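Handout 6: Table linen, and how to get it to lie flat

Evening course in Household Textiles, spring term
Notes by Danilo Talavera

Welcome back, everybody, and thank you for your patience last week when we ran over (my fault entirely, I got carried away with the napkins). These notes cover what we talked about on tablecloths, plus a few things I promised to look up for Jhun Abella and Dexter Salazar, who both asked good questions right when we had to clear the room.

1. Measuring a round table

Start with the diameter, which is the distance straight across the widest part of the top. Use a cloth tape if you have one, and measure in two directions, because older round tables have often gone a little oval over the years. If the two numbers differ, work from the bigger one.

Next, decide on the drop. That's the part that hangs over the side. You add the drop twice, once for each side, and people forget this more than anything else in the whole course! I forgot it myself on the very first cloth I ever cut, and my sister got a lovely round cloth for her plant stand.

Our practice table has a top 60 inches across. If we want a drop of 7 inches all the way around, we need a finished cloth 74 inches across:

60 + 7 + 7 = 74

Then comes the hem allowance, which goes on top of that. For a narrow rolled hem I add half an inch all around, so one more inch on the diameter. For a floor-length cloth, measure from the tabletop down to the floor while wearing no shoes and standing on nothing, and take off half an inch so that chair legs don't drag the edge.

2. Choosing the fabric

Kenneth Fajardo brought in the sample book from Wetbridge, and I hope you all got a chance to handle the swatches. Some of what we said about them:

Cotton is friendly to sew and friendly to wash. It will shrink, so wash the yardage before you cut it, at the warmest setting you ever plan to use.

Linen hangs beautifully and gets softer each year. It also creases if you so much as look at it. Some people love that – I've come to like it in summer and mind it in December.

Polyester keeps its shape and hardly needs pressing. It does hold on to grease, so treat salad dressing early, and keep your iron low.

Blends sit somewhere in the middle. The Manalo blend that Haruto Ikeda used for his project washed up very nicely, though the edges frayed more than he'd hoped. Finish the edges before the first wash if you're using something similar.

On color, pale grays and off-whites are forgiving with most dishes. A pure bright white will show you every spot of coffee from across the room, and it can make cream china look a bit yellow. Bring a saucer with you when you shop. Nobody in the store will mind.

3. Cutting a circle without tears

Fold the fabric in half, then in half again, so the center of the cloth is at one folded corner. Pin a length of string to that corner and tie a piece of chalk at the other end, at a distance equal to half your total diameter. Swing the chalk from one fold to the other, keeping the string tight. Go slowly. Check the length of the string again before you pick up the scissors, since cotton string stretches.

If your fabric isn't wide enough, please don't put a seam down the middle of the table. Keep one full width in the center and add a strip to each side, so the seams fall toward the edges, where plates and the drop will mostly hide them.

4. Hemming the curve

A curved hem wants to ripple. Run a line of long stitches close to the raw edge, pull the thread gently until the edge begins to turn in, and press as you go. A narrow hem is far easier than a wide one. Dexter asked about bias tape, and yes, it works very well on heavier cloth. Just ease it around and try not to pull.

5. Pressing and smoothing

Iron from the center out, on the wrong side, while the cloth is a little damp. Fold it as few times as you can, or roll it around a cardboard tube, which is what I do with my good ones. Once it's on the table, lift and lower the edges to let it settle instead of dragging it across. A thin felt pad underneath helps more than you'd think, and quiets the plates, too.

Any creases that are left can be misted with plain water and smoothed with the flat of your hand. Give it an hour before the guests arrive.

For next time

Bring your measurements, your washed yardage, pins, chalk and a ball of string. Read the pages on napkin folding in the blue folder. Anyone who missed the April session on stain removal can borrow my copy of the notes, but I'd like it back, please, as it has my gravy chart in it.

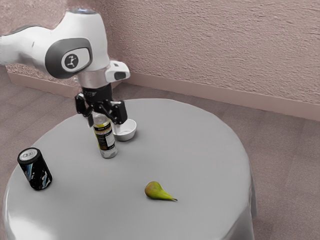

Fig. 1. Round table with a smooth light-gray cloth.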